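Toy Fruit and Plate Sets

From the Rulleser Playthings Encyclopedia, a reader-written reference. Entries are signed off by one editor and written in whatever voice the contributor happens to talk in, so you're stuck with mine.

A toy fruit and plate set is a group of plastic play foods sold or kept together with child-size tableware, usually a few round plates in different colors and a cutting board or tray to put everything on. It belongs to the bigger family of play food, along with tea sets, toy groceries and those little cardboard cereal boxes that get crushed the first afternoon. I've been collecting these sets for years (my shelves hold 1,084 pieces at the last listing, and yes, I do keep a list), and I still think the fruit and plate set is the nicest corner of the whole hobby.

Names

Sellers never settled on a name. You'll see "fruit play set," "picnic set," "my first kitchen," and in older catalogs just "fruits, asst." The Dulov catalog called its version the Lunch Table, which I love, and Westerberg used Snack Time for the same kind of thing in different colors. Collectors mostly say "a fruit and plate" and leave it there. If you're searching secondhand listings, try "pretend food lot," since people clearing out a playroom rarely know what they have.

The board

Let's start with the board, since everything else ends up on it. A typical one is a rounded rectangle in a pale color, with a raised rim and a hole so it can hang from a hook. Mint green has been popular forever. I think it's because real kitchens had mint green boards and the toy makers simply copied them, though I've never found a catalog that says so! Some boards in these groups aren't toys at all. They're small kitchen boards that wandered into the toy bin and stayed there.
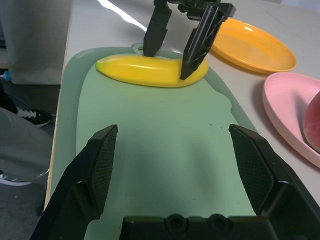

Plastic boards hold up better than the painted kind. The trouble is specks. Little dark bits settle into a matte surface and won't come out with a dry cloth, and I've gone after them with dish soap, baking soda and an old toothbrush, with the toothbrush winning every time. Skip the scouring pad, please. It leaves a cloudy patch that you'll see from across the room for the rest of your life.

The fruit

Banana first, always. I don't think I've ever bought a mixed lot without one. The good ones are smooth and glossy with a greenish tip, and they have enough of a curve that they rock a bit when you set them down. Cheap ones have a seam you can feel with your thumbnail.

Watermelon nearly always comes as a wedge. A whole toy watermelon would be enormous next to the banana, and anyway the wedge is the fun part, with the red flesh and the green rind. Better wedges have seed marks. A wedge will stand up on its rind if the bottom is flat enough, and kids find this out right away and make boats.

Avocado came along later in most of the lines I follow. You get either a dark green whole one or a half with a pit, and the whole ones cause endless trouble for people making lists because they can pass for a pear or even a lime in bad light. Estamano put a tiny mark on the underside of theirs, so flip it over before you write anything down.

Scale is all over the place, by the way. A banana may be close to real size while the orange from the same box is the size of a walnut. I used to be bothered by this and now I kind of look forward to it.

The plates

Plates are round, with a raised rim and a shallow flat middle. Pastels and candy colors are what you'll run into most: yellow, pink, mint green, orange. The colors do a lot of work in play. A child will decide that pink is for the baby and yellow is for Grandpa, and heaven help you if you serve Grandpa on pink.

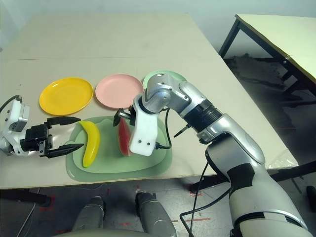 Yellow, pink and mint green plates behind a pale green tray, with a toy banana and a watermelon wedge on the tray.

Sets get mixed up fast. Two plates from one brand and one from another will look like a match until you stack them, and then the odd one sits a little high. Stacking is my favorite test. Put the plates in a pile, crouch down so your eye is level with them, and look for the uneven gap. Color is much less reliable, especially with yellow, which fades on a sunny windowsill while its neighbors in the cupboard don't.

How they get played with

The basic game is serving. Fruit goes on the board, gets "cut" (some sets come apart with hook-and-loop dots, plenty don't), and then moves to a plate and gets handed to somebody who has to pretend to eat it. That's the whole thing, and it can run for an hour. I've been served 100 bananas in one rainy April morning, or so I was told by the cook, who was also the cashier.

Sorting is the other big one. Match the banana to the yellow plate, the watermelon to the pink one if there isn't a red, the avocado to the green. It's a nice quiet game for the end of the day. Laying the plates in a row along the back of a table, with the board in front, gives everybody room to reach, and a plain light tabletop makes the colors easier to tell apart.

Setting one out on a table, my way:

1. Wipe the table and the board, and let both dry.

2. Put the plates along the back with a little gap between them. They don't have to line up perfectly.

3. Set the board in front, close enough that a short arm can get to it, and put the fruit on it with space in between.

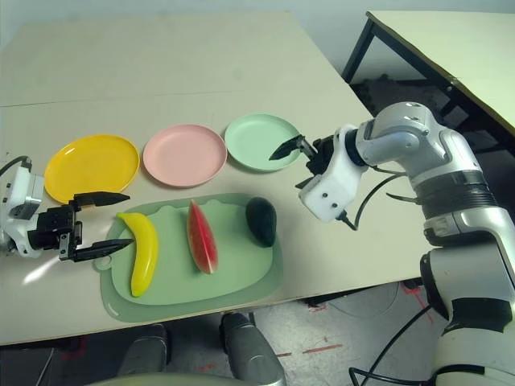 Care and storage

Warm water and dish soap for everything, no dishwasher. Hollow fruit can take in water through the seam, so give it a shake and stand it on a towel overnight. Keep plates stacked and fruit in a separate bag, or the stems will scratch the rims. Sticker prices come off with cooking oil.

Collecting

Lots are cheap and easy to find, and that's half the charm. Full boxed sets are harder. My Westerberg box is still missing its lid, and the Rulleser index shows 2,427 entries for play food with only 5 boxed Dulov sets among them. If you have a Lunch Table with the orange plate still in it, please add it to the index!

See also: Tea sets; Toy groceries; Play kitchens; Hook-and-loop food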